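Notes for the Sunday talk, back room at Vuswood Records. Slot is 60 minutes with questions. Don't read this out word for word!

# How a Quiet Record Gets Made: Listening to *Skanaldale*

**Before starting**

- Check the left speaker. It buzzed during the soundcheck at the last talk.
- Volume lower than feels right. The whole point is that people lean in.
- Water. Lozenges.

**Opening (play first, talk second)**

Start with track one, "Nuchit," from the top. No introduction. Let it go until the bass comes in, then fade it slowly and say hello.

Hi everyone, thanks for giving up your afternoon. What you just heard is the first minute and a half of *Skanaldale*, the second album by Neema Mbwambo, and I've been carrying it around with me since March like a kid with a new bike. I want to play you a lot of it today and tell you why I think it's so good, and also how she and her producer, Svatopluk Kopecký, got it to sound the way it does. I spoke with both of them for a long time while I was getting this ready, and they were very generous (Svatopluk especially, who will talk about compressors until you hang up on him).

Quick show of hands: who knows the first album? Okay. For the rest of you, it was loud. Big drums, stacked vocals, synths on every beat. I loved it, and I went in wanting another one.

**The 17 demos**

Neema wrote 17 demos for this record and kept nine. She made them at her kitchen table on an old four-voice synth with a sticky D key, singing very softly because her neighbor worked nights. When they got to the studio she tried singing the same songs at full strength and hated every take. Svatopluk's suggestion was to move the mic in close, turn the headphones up and let her sing the way she'd been singing at home.

PLAY: "Danik," demo version, first verse. Then the album version, same verse.

Ask the room what changed. Let people answer, don't rush it. Things I'd like to get to:

- The tempo is the same. Most people guess the album one is slower.
- The synth part has fewer notes. He muted the left hand for the whole verse.
- You can hear her breathe before "all that water." On the demo that breath is there too, but it gets lost under the chords.

I played these two back to back for a friend and she was sure the words were different. They aren't! There's just so much more air around them.
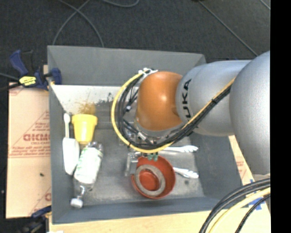

And that air takes work, which brings me to the drums. There's a drummer on this record, Theerawat Ratanaporn, and on some songs you'd hardly know it. He played full takes of everything with brushes and towels over the toms, and then they went through and took hits away. On "Danik" the snare plays on the fourth beat of every other bar, and that's the entire snare part. I asked him if it hurt to lose that much playing and he laughed and said he gets paid by the day.

PLAY: "Danik," second chorus, drums and bass only. Svatopluk sent me this stem, so please, phones away for this one.

Listen for the little shuffle under the bass. It's his foot on the studio floor. They tried cleaning it up and the groove went stiff, so back it went.

**The long one**

Next is "Low Lamp," track five. This is my favorite thing on the album and I'm going to try very hard not to talk over it.

Background, keep it short: the synth pad at the start is one chord, held, with the filter opening so slowly that you don't notice until it's wide open. Svatopluk did it by hand in a single pass. He has 214 files in the session folder for this song and the pad you hear is from the first day. He tried replacing it over and over and kept coming back.

PLAY: all of "Low Lamp." Sit down while it plays. Really, sit down.

Give it a moment afterwards. Then:

- The vocal doesn't arrive until nearly the halfway mark. On the first album she's singing within four seconds on every track.
- The second voice is Amnuay Kaewsai. She's a third below Neema almost the whole way and then crosses over the top on the last line. If anyone missed it, play the last 30 seconds again. It gives me goosebumps every time.
- The strings at the end are a Mellotron. I was completely fooled.

*(Careful: there are two Amnuays on this record. Amnuay Kaewsai sings, Amnuay Chaiyaporn did the mastering. I mixed them up last time and got an email.)*

**Mastering, briefly**

Only if we're on schedule. Amnuay Chaiyaporn left the loud parts and the quiet parts far apart, so "Nuchit" will seem low next to whatever you played before it. Turn it up! There's a moment in "Ferry Road" where the full band comes in together, and it only works if you've settled into the hush before it.

PLAY: "Ferry Road," from the bridge.

**Does it all work?**

Say this part plainly. I don't think every song needed the same treatment. "Postcards" feels thin to me, and I'd have kept one of the faster demos in the middle of side two — she played me one and it's a blast. Side two does sag a bit there. But I'd rather have a record that commits to something this fully, and the closer pulls me right back in.

**Questions**

Likely ones:

- *Is it on vinyl?* Yes, there are 3 copies at the counter, and they'll order more.
- *Is she touring?* Small rooms, seated, with Theerawat and one keyboard player. No dates here yet.
- *What should I hear next?* Point them to the list by the door. Start with the first album, played loud.

If there's time left over, put "Nuchit" on again and let it run to the end.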